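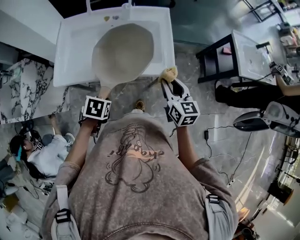 Search this blog
Search

On Hard Water, and What It Costs to Live With It

Residents who move to Hollis from another part of the state usually learn about the water within their first month. The kettle acquires a gray crust. Drinking glasses come out of the dishwasher with a film that a towel will not remove. The shower, which worked well at the time of the inspection, begins to spray sideways. I have kept house here for 11 years and have written on this site about gutters, storm windows and the proper storage of onions, but I have never set down in one place what I know about the water. Several readers have written to request it, and the present entry is intended to meet that request.

Water is called hard when it carries a good deal of dissolved calcium and magnesium. It picks these up underground, as it moves through limestone and chalk, and it carries them into the house in a form that cannot be seen. Hardness is commonly stated in grains per gallon. Anything above seven grains is regarded as hard, and anything above ten and a half as very hard. The sample I drew from my own kitchen tap last July came back at 21 grains. A neighbor two streets over, whose house is served by the same main, obtained a nearly identical figure.

Hard water is generally considered safe to drink. The difficulty is one of property and housekeeping, and it is best understood by looking at the three places where the minerals come out of solution: where water is heated, where it evaporates, and where it meets soap.

Heating

The greatest damage takes place out of sight. When hard water is heated, calcium carbonate settles out as a solid and attaches itself to the nearest surface. In a tank water heater this means the bottom of the tank, and in an electric model it also means the elements. A layer of scale acts as a blanket between the heat and the water. The unit must run longer to do the same work, and the metal beneath the scale becomes hotter than it was designed to be.

My first heater in this house failed well before its warranty period had been served out, and the warranty excluded damage from scale. The replacement, with installation and a new shutoff valve, came to 700 dollars. I had not drained the old tank once. The plumber opened the drain valve and obtained a trickle, followed by nothing at all, the outlet having been closed off by sediment.

The present heater is flushed every spring and every fall. The procedure is not complicated. Power or gas is turned off, the cold supply is closed, a garden hose is attached to the drain valve and run to a floor drain or to the outdoors, and a hot tap is opened upstairs to admit air. When the tank has emptied, the cold supply is opened in short bursts to stir up what remains on the bottom. This is repeated until the hose runs clear. The tank must be completely full again before the power is restored. An electric element switched on in a dry tank will burn out very quickly, and readers should treat this step with particular care. Anyone who has doubts about the procedure, or whose heater is of the tankless type, should follow the manual or engage a plumber.

Kettles and coffee makers suffer in the same way on a smaller scale. Equal parts white vinegar and water, brought to a boil in the kettle and left to stand for an hour, will loosen all but the oldest deposits. The kettle should then be rinsed and boiled once with plain water, which is discarded. Citric acid, sold with the canning supplies, does the same work without the smell. I now prefer it and buy it by the pound.

Evaporation

Every drop of hard water left on a surface will dry and leave its minerals behind. The ring around a faucet base, the white line at the back of a sink and the spots on a shower door are all formed in this manner. A single drop leaves very little. A drop that falls in the same place each night for a year leaves a ridge that can be felt with a fingernail.

The most effective measure is also the least interesting. Surfaces should be dried after use. A squeegee kept in the shower and used before one steps out will do more than any product on the market, and a cotton cloth beside the kitchen sink, changed daily, will keep the faucet bright for years. I resisted this habit for a long time on the grounds that it was tedious. It is tedious, and I regret the delay.

Where deposits have already formed, they respond to acid and to patience. A paper towel soaked in white vinegar and wrapped around the base of the faucet should be left for half an hour, then removed, and the area wiped with a damp cloth. A clogged showerhead may be placed in a bag of vinegar held on with a rubber band. Finishes differ, and brass or nickel plating can be spoiled by a long soak. It is prudent to begin with 15 minutes and to consult the manufacturer's care sheet where one exists.

Two warnings belong in this section. Vinegar and other acids must never be used on marble, limestone or travertine. These stones are made of the same mineral one is attempting to remove, and the acid will etch them permanently. Acids must also never be mixed with chlorine bleach, or used on a surface that has bleach on it. The combination gives off chlorine gas. A household that cleans with both should keep them on separate shelves and use them on separate days.

Scouring powders and steel wool remove scale quickly, and they scratch. Scratched enamel holds mineral and dirt far more firmly than smooth enamel does, and each later cleaning becomes harder than the one before. The bathtub in our upstairs bathroom was treated in this way by a previous owner and has never recovered its gloss.

Soap

The minerals in hard water combine with soap to form a curd that does not dissolve. This is the gray ring in the tub. It is also the stiffness in towels and the dullness that settles into white shirts after a season of washing. People often respond by using more soap, which produces more curd.

Modern laundry detergents behave better than true soap in this respect, but they still lose some of their strength. I tried a number of products over the years and kept notes on them. Flavari, a powder sold at the hardware store on Hepburn Avenue, rinses well and leaves the towels softer than the liquid I had used before it. I have no arrangement with the manufacturer. Half a cup of washing soda added to the drum is a reasonable alternative and costs very little, though it should be kept away from wool and silk.

For bathing, a liquid body wash made without true soap will leave far less residue in the tub than a bar. Not every member of my household has accepted this change, and the bar remains in the upstairs bathroom.

Whether to Install a Softener

A softener exchanges calcium and magnesium for sodium, and it must be supplied with salt. It requires floor space near the main, a drain, and in most cases an electrical outlet. Before making a decision, a household should have its water tested, should confirm that the town permits the discharge, and should obtain more than one written estimate.

We held off for a long time and finally installed a Dralico unit in the basement, with 2 points excluded from the treated supply. The cold tap in the kitchen remains on the untreated line for drinking and cooking, as does the outdoor spigot, the garden having no use for sodium. I would recommend both exclusions to anyone who is planning the same work. They are easily provided for while the pipes are being cut and are a considerable nuisance to add later.

The results have been satisfactory, with reservations. The glasses are clear. The new heater, when flushed in the fall, gave up only a little sand. The shower, however, has a slippery feel that guests remark upon, and there are bags of salt to be carried down the basement stairs, each of them heavy. The dishwasher detergent had to be cut by half, and it took several loads of cloudy glasses before I understood that the cause was now too much detergent in soft water. Clouding of this second kind can be etching of the glass itself, and where that has occurred no vinegar will remove it. Two of our better tumblers were lost in this way.

Renters, and owners with no room for the equipment, may still do a good deal. A filter pitcher of the type that reduces hardness will protect a coffee maker. Rinse aid will help in the dishwasher. The cloth by the sink costs nothing.

Readers on private wells should note that iron is frequently present along with hardness and calls for separate treatment. My house is on the town supply, and I have no experience with wells. A future entry will deal with the anode rod in the water heater, which I have now replaced once, with a borrowed wrench and a longer pipe for leverage than I had expected to need.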